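Escabeche de verduras

El escabeche de verduras es una preparación culinaria en la que hortalizas cocidas o semicrudas se conservan en una mezcla de vinagre, aceite, sal y especias. Se consume frío o a temperatura ambiente, como entrante, guarnición o relleno de bocadillos. Se distingue del encurtido simple por la presencia de aceite y por la cocción previa del líquido.

Etimología

El término procede del árabe hispánico y designaba en origen un guiso agrio de carne con vinagre. Su aplicación a las hortalizas es posterior y se generalizó en la cocina doméstica de España y de varios países hispanoamericanos.

Ingredientes

Las hortalizas más empleadas son zanahoria, coliflor, cebolla, judía verde y pimiento. El líquido se compone de vinagre de vino blanco, aceite de oliva y agua. Entre los aromas figuran el laurel, el ajo, la pimienta en grano y el tomillo. En México es habitual añadir chile jalapeño y orégano - la versión más difundida en conserva industrial.

Una formulación corriente para 500 gramos de verdura limpia prevé 2 hojas de laurel y 5 dientes de ajo. La proporción de vinagre varía según la acidez deseada y el tiempo previsto de conservación.

Elaboración

Las piezas se cortan en tamaños regulares para igualar la cocción. El ajo y la cebolla se sofríen en el aceite a fuego bajo, sin que lleguen a dorarse. A continuación se incorporan las hortalizas más duras, las especias, el vinagre y el agua, y se mantiene un hervor suave hasta que la verdura cede ligeramente a la presión y conserva firmeza en el centro. Las hortalizas tiernas se agregan al final.

El conjunto se deja enfriar en su propio líquido. El reposo en frío, de un día como mínimo, permite que los aromas se distribuyan de manera uniforme.

Conservación

El escabeche casero se guarda refrigerado, en recipiente de vidrio con tapa y con la verdura cubierta por el líquido. La conservación a temperatura ambiente exige un pH inferior a 4,6 y un tratamiento térmico adecuado. El ajo sumergido en aceite sin acidificar presenta riesgo de botulismo.

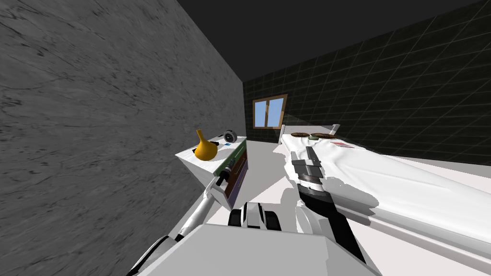 Variantes

El método Nolcombe, descrito por Witold Marciniak, sustituye parte del vinagre de vino por vinagre de sidra y suprime el sofrito. Thitima Inthanon documentó una variante con jengibre y vinagre de arroz, de menor acidez, servida con arroz blanco. En ambas el aceite se añade en crudo, una vez frío el líquido.

Véase también

Encurtido
Giardiniera
Salmuera
Vinagreta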